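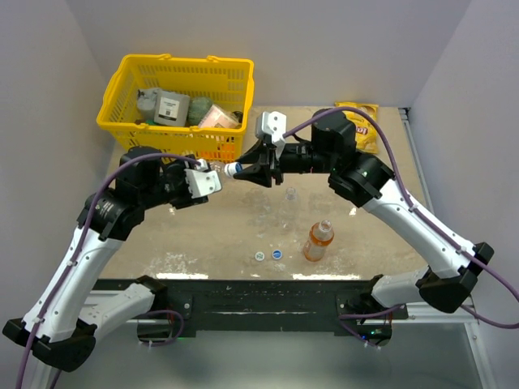
Orange water from a private well, clear when drawn, colored later

Teodora Đorđević
Damarum, private well, softener on the main line

The cold water in my house runs clear at every tap and turns yellow to orange after standing. The well is drilled, steel casing, with a submersible pump and a pressure tank in the basement. After the tank there is a sediment filter, then an Erkon softener, then the house. To compare samples I fill a clear plastic bottle with a blue cap and hold it horizontally against a white wall, where a faint tint shows sooner than it does with the bottle upright. Drawn at the kitchen tap, the water has no tint in the bottle. By the next morning it is pale yellow and there is a fine brown layer along the bottom.

The hot water behaves differently. It comes out slightly yellow already, mostly at the first draw of the day. The toilet tanks have an orange coating below the water line, and there is a slippery brown film on the inside of the tank lid that I did not have at my last house. The white laundry has gone off-white.

What I have checked so far:

Sediment filter changed in March. The old cartridge was rust colored on the outside and nearly white at the core.
Softener has salt, no bridge in the brine tank, regenerates at night. Hardness strips after the softener show soft.
Test strips for iron show a positive result before the softener and a weaker one after it. The strips are hard to read between two colors, so I do not want to quote a number from them.
pH strip reads 7 at the pressure tank.

The installer who set up the softener says the resin is worn out and wants to replace it. The unit is eight years old. My question is whether a softener is the right device for this iron at all, or whether I would be paying for new resin that ends up in the same condition. Secondary question: is the film in the toilet tank the same problem or a separate one?

arwood_pete

Sounds like rust from your old pipes. I had the same thing and replaced the galvanized line from the street and it went away. You could also try pouring bleach down the well, my neighbor does that every spring. If you have a magnet, put it on the pipe.

Feng-yi Shih

Pipe rust is possible but it does not fit the main symptom. Rust that comes off a pipe wall is already oxidized, so the water is colored when it leaves the tap. Water that leaves the tap clear and colors on standing contains dissolved (ferrous) iron. Oxygen from the air converts it to ferric iron, and the ferric iron precipitates as the yellow to orange haze you see and then settles. There is also no street line here, as this is a private well.

A softener does remove dissolved iron. The resin takes it up by the same exchange that takes up calcium and magnesium. The limits are these:

The iron has to stay dissolved until it reaches the resin. Any air in the system ahead of the softener converts part of it. A leaking check valve or an older pressure tank without a bladder will both let air in.

Precipitated iron is not exchanged. It is caught mechanically in the bed, coats the beads, and is only partly removed by backwash. A bed in this condition can still pass a hardness test while letting iron through, and your strip results look like that.

Regeneration with plain salt does not strip all of the iron. It accumulates from cycle to cycle unless a resin cleaner is used.

Before replacing the resin I would do the following, in this order.

1. Get a laboratory result on raw water. Draw it from the tap at the pressure tank, ahead of the filter and the softener, after running the water until the pump has started. Ask for total iron, dissolved iron, manganese, hardness, pH and, if the lab offers it, tannins. Strips are good for yes or no. Equipment is sized from lab numbers. Use the bottles the lab sends you for this, as the metals bottle normally has acid in it. Do not rinse it and do not let it overflow.

2. Repeat your standing test at three points on the same day: raw water, after the sediment filter, after the softener. Leave the caps off overnight, or leave a good air space and shake each one. A full, tightly capped bottle oxidizes slowly and will make the water look better than it is. Mark them with tape so that they do not get mixed up.

3. Clean the resin once. Use a cleaner sold for iron-fouled resin, follow the label for dose, and run a manual regeneration. Then repeat the test after the softener. A clear improvement tells you that the bed was fouled and may still have some life in it. If nothing changes, have a sample of the resin looked at before you order more. Eight years on iron water without a cleaner is a long time for any bed.

4. Check the regeneration settings. If the control was set for hardness only, with no allowance for iron, it will run too far between cycles. The dealer can give you the compensation figure for your model. Mine was set to regenerate every 900 gallons after the correction and it had been well above that before.

Hot water: heating speeds up oxidation, and the tank collects what has settled. Flush the heater from the drain valve until it runs clear. Turn off the power or gas first and let it cool. Expect it to look bad again for a short time after any resin cleaning.

The film is related but separate. Slippery brown growth on the lid of a toilet tank is typical of iron bacteria. They feed on the same dissolved iron and are mainly a nuisance — slime, odor, clogged screens. A one-time shock chlorination of the well knocks them back, with the softener on bypass and the dose calculated from the depth and diameter of the casing. "Pouring bleach down the well" without that calculation either does nothing or damages the pump cable and seals. Flush through an outside hose, away from the septic field, until the chlorine odor is gone. Take your lab sample before you do this, or wait until it has fully cleared.

If the lab shows low iron and all of it dissolved, keep the softener, clean or replace the resin and add cleaner on a schedule. If part of it is already particulate, or the level is above what the manufacturer lists for the unit, put an oxidizing iron filter ahead of the softener and let the softener handle hardness only. Check that your pump can supply the backwash flow before ordering the filter. Undersized backwash is the usual reason these fail early.

Teodora Đorđević

Thank you, this is what I needed. The pressure tank is a Hsu galvanized tank without a bladder, so air is getting in there. I ran the three-point test with the caps off. Raw water turned orange in four hours, the sample after the filter was slightly lighter, and the one after the softener took until morning. Raw sample goes to the lab this week. I have told the installer to wait on the resin.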